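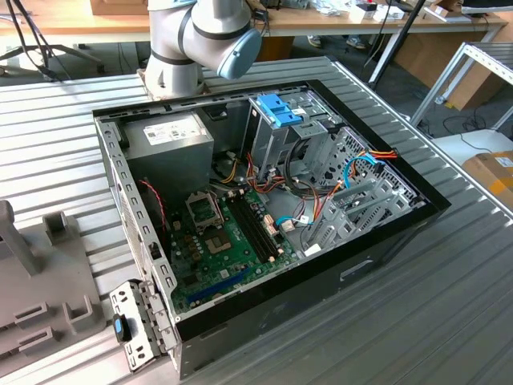 4. Setting up the computer bay task

This section covers the RAM removal task for the Levdale Robotics Club arm. Read section 3 (powering up and homing the arm) first. Allow 12 minutes for set-up if the arm is already homed, and longer if you are new to it.

4.1 Before you start

You will need:
Practice tower, side panel off
Grey plastic fixture
Club laptop with the Pralimen control program
Anti-static strap
Task log sheet

Caution: The practice tower must never be plugged into the wall. Its mains lead is kept in the locked drawer and stays there.

Caution: Keep hands, sleeves and lanyards out of the work area whenever the arm's motors are on. One person stays at the stop button and does no other job.

4.2 Placing the tower

1. Put the arm in its park position and switch the motors off.
2. Lay the tower on its side on the metal worktable, open side up. The arm's base plate should be behind it, along the top edge of the case. Lift with two people. The edges of the inner chassis are sharp in places.
3. Slide the tower until it meets the two tape marks on the table. If the marks have worn off, measure 376 mm from the front edge of the base plate to the centre of the CPU socket and put down new tape.
4. Set the grey fixture on the table to the left of the tower, with its upright post furthest from you.
5. Press on each corner of the case. If it rocks, look underneath for a stray screw.

Note: The CPU socket on this board is empty. Do not rest tools on it or let the gripper touch it -- we use it as the reference point, and bent pins make it harder to line up.

4.3 Clearing the cables

1. Put on the anti-static strap and clip it to bare metal on the chassis.
2. Find the power cable bundle that loops through the middle of the case toward the drive cage. Move it clear of the two black memory slots.
3. Check the blue SATA cable the same way. It springs back, so check it again before each run.
4. Leave the blue latch on the drive cage closed. It is used in section 6 only.

4.4 Teaching the positions

1. Clear the area, switch the motors on and set the speed limit to 11 per cent.
2. In Pralimen, open the file "tower_bay" and save a copy under your team name. Do not edit the original.
3. Jog the arm until the gripper is directly over the CPU socket, then lower it slowly to the safe height shown on screen. Save this as Point 1.
4. Teach Points 2 to 7 in the order given on the log sheet. Points 2 and 3 are the ends of the first memory slot. The slots sit at an angle to the arm, so turn the wrist to match before you save.
5. Run the program once with no module fitted. If the gripper touches a cable or the case, press stop, go back to 4.3 and start again from there.

Note: Points saved with the tower in one spot are no good once it has been bumped. Re-teach Point 1 and use Shift All to bring the others across.

4.5 Finishing up

1. Park the arm and switch the motors off.
2. Fill in the log sheet, including failed runs.
3. Leave the tower in place if another team is booked. Otherwise put it back on the bottom shelf with the side panel.

Report damaged slots or loose clips to Teresa Figueiredo. Questions about Pralimen go to Liya Adugna, who is in the workshop until 7 most club nights.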